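3.2 What people told us about the bed

I came into this part of the study thinking we'd be talking about drawers. The whole project started out as a paper on storage, and our first interview guide had fourteen questions on closets and dressers and only one on beds. Then I sat down with the first few households in Brondilen and the bed just kept coming up (I hadn't even gotten to my question yet!). So Jiahui Xue and I rewrote the guide in January, and what follows comes from the second round, 62 interviews in all.

The thing we were after is what we've been calling "between clothes." You've worn a sweater for one evening. It isn't dirty enough for the wash, but putting it back with the clean ones feels wrong. Where does it go? I asked this in pretty much those words, and people laughed before they answered, which I took as a good sign. The chair was a common answer, as earlier writing on the subject would lead you to expect. What surprised me was how many people named the bed first and the chair second, as the place things get moved to at night.

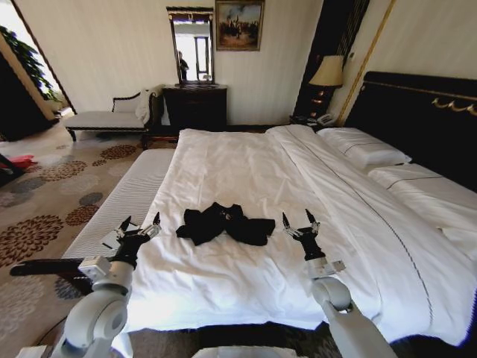 Figure 6. A black garment on a made bed with white bedding.

Folks in our sample drew a pretty sharp line between a made bed and an unmade one. An unmade bed was already a mess, so dropping a shirt on it didn't count as anything. A made bed was different. One woman in Segers told me that once the duvet is straight, anything on top of it "looks at you" until you deal with it. She uses that on purpose: she makes the bed first thing, then lays out whatever she has been avoiding, and she can't go to sleep until it's gone. Her husband, who sat in on the last part of our talk, said he just moves it to the floor.

Color came up more than I'd planned for, too. We didn't ask about it, so please take this lightly. But several people with pale bedding said they noticed dark clothes on it from the hallway, and a couple of them had switched to patterned covers so they'd stop noticing. I'd love to see somebody test that properly. Our coding scheme lumped it under "visibility" along with lighting and open doors, and looking back I think that was a mistake on my part.

We coded the transcripts line by line and ended up with 3394 coded segments, sorted into six themes. Jiahui and I each coded the full set and then talked through the places where we didn't match. Most of those were about the word "later." I wanted to treat it as a plan (as in, I'll hang it up later), and she read it as a way of closing the subject. We went back and forth on this for weeks and finally split it into two codes, which are reported separately in Section 4.

Laundry day muddied things, of course. On those days the bed turns into a folding table, and the between clothes get mixed in with the clean ones. Two people from Vikora said they sort by smell at that point. We left laundry-day accounts in the data but marked them, and the next section looks at them by themselves.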